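19 juin 2023

# Ranger, trier, vider un bac : où en sont les machines ?

Un distributeur de quincaillerie et d'articles ménagers, Giklow, a publié ce matin le bilan d'un essai mené dans la réserve d'un de ses magasins. La question posée au départ était simple : une machine peut-elle reprendre une partie des petites tâches que le personnel fait entre deux clients, comme vider des bacs, remettre des articles en rayon ou plier du linge de présentation ? La réponse tient en quelques pages et elle est partagée.

L'essai a porté sur 3000 prises d'objets, réparties entre deux installations. La première, fournie par l'intégrateur Tetow, devait sortir des articles en vrac d'un bac et les poser sur un convoyeur. La seconde, montée par Backlund, devait plier des torchons et des serviettes puis les empiler. Un salarié du magasin se tenait à côté de chaque poste et notait les arrêts.

Pour le vidage des bacs, 206 prises ont demandé une intervention humaine. Il s'agissait d'un objet coincé dans un angle, de deux articles saisis en même temps ou d'une pince refermée sur rien. Giklow juge ce résultat acceptable pour un travail de nuit, moins pour la journée, quand l'allée doit rester dégagée et que l'équipe n'a pas le temps de venir relancer la machine.

Le pliage a donné moins de satisfaction. Les serviettes neuves, raides et toutes de la même taille, passent bien. Les torchons, plus souples, arrivent souvent en boule, et la machine passe de longues secondes à chercher un coin. Backlund a limité l'essai à 50 pièces par séance après les premiers jours. L'entreprise a accepté que les durées soient publiées : une pièce sur deux prenait plus de temps qu'à la main.

« Nous n'avons pas acheté, nous n'avons pas renoncé non plus », résume Mebrat Sisay, responsable des réserves chez Giklow. « Le bac, je vois comment l'intégrer dans une tournée. Le linge, pas cette année. »

## Les objets simples restent difficiles

Du côté des techniciens, on insiste sur un point que le public mesure mal. Un objet de forme régulière, posé seul sur une table, ne pose plus guère de problème. Le même objet au fond d'un bac, contre une paroi ou à moitié sous un autre, oblige la machine à choisir par où l'aborder, avec quel angle, et parfois à le pousser avant de le prendre.

Geum-ok Jeon, ingénieure chez Tetow, travaille sur cette partie depuis deux ans. Selon elle, les échecs se concentrent au bord du bac. « Au milieu, la pince a de la place. Près d'une paroi, il faut descendre de biais, et le poignet du robot risque de toucher le bord avant que les doigts n'arrivent à l'objet. Un humain glisse un ongle dessous sans y penser. »

Tetow fait donc répéter ses machines en atelier avec des blocs ordinaires avant de passer aux vrais articles. Les blocs ne craignent pas les chutes et leur forme est connue, ce qui permet de chercher l'origine d'un échec sans se demander si l'emballage a bougé. L'entreprise change ensuite une seule chose à la fois : la position de départ, l'inclinaison de l'outil, le nombre de pièces dans le bac.

Cette méthode est lente. Il faut remettre les pièces en place, relancer, noter, et recommencer le lendemain avec le même réglage pour vérifier que le résultat tient. Giklow avait d'abord prévu un essai plus court, de 2000 prises. Le distributeur a accepté de l'allonger quand les premières séances ont donné des chiffres trop variables pour en tirer quoi que ce soit. 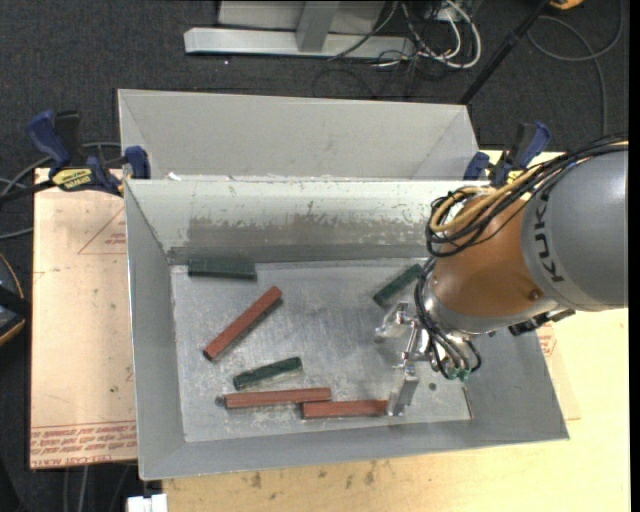

Reste la question du temps de préparation. Dans le magasin, chaque changement de bac demandait un nouveau calage, et Giklow estime que cette opération a pesé sur le bilan plus que les échecs eux-mêmes. Bontu Yilma, qui suivait le poste pour le distributeur, a demandé que les prochaines installations acceptent plusieurs tailles de bacs sans réglage manuel. Tetow répond que c'est faisable, à condition de se limiter à deux modèles pour commencer.

Les représentants du personnel ont été consultés avant et après l'essai. Hamdia Lemma, qui travaille en réserve depuis l'ouverture du magasin, ne s'oppose pas au vidage automatique des bacs, une tâche qui fait mal au dos. Elle demande en revanche que les relances soient comptées comme du travail. « Quand la machine s'arrête, c'est nous qui traversons la réserve. Il faut que ce soit écrit quelque part. » La direction a indiqué que le sujet serait traité dans l'accord en cours de discussion.

Pour les tâches de la maison, les perspectives sont plus lointaines. Le cabinet de conseil Firkano, qui a relu le bilan à la demande du distributeur, rappelle qu'une cuisine ou une buanderie change tous les jours, alors qu'une réserve garde les mêmes allées et les mêmes contenants. Jarrah Rewi, auteur de la note, ne croit pas à un appareil polyvalent pour les particuliers à court terme. Il s'attend plutôt à des machines limitées à un seul geste, installées d'abord dans des blanchisseries et des cuisines collectives, où l'on peut fixer la hauteur du plan de travail et le type de bac une fois pour toutes.

La note relève aussi un problème de prix. Un bras industriel, son outil, la protection autour et les heures de réglage forment un ensemble qu'un magasin de taille moyenne ne peut amortir que si la machine tourne longtemps chaque jour. Firkano conseille aux enseignes intéressées de louer avant d'acheter, et de demander au fournisseur le nombre d'interventions humaines - pas seulement la cadence annoncée.

Un deuxième essai de vidage de bacs doit commencer en août dans le même magasin, cette fois uniquement pendant les heures de fermeture. Backlund n'y participera pas et poursuit ses travaux sur le linge dans ses propres locaux. Giklow publiera les relevés du poste de Tetow à la fin de la période, avec le détail des arrêts et le temps passé par le personnel à relancer la machine.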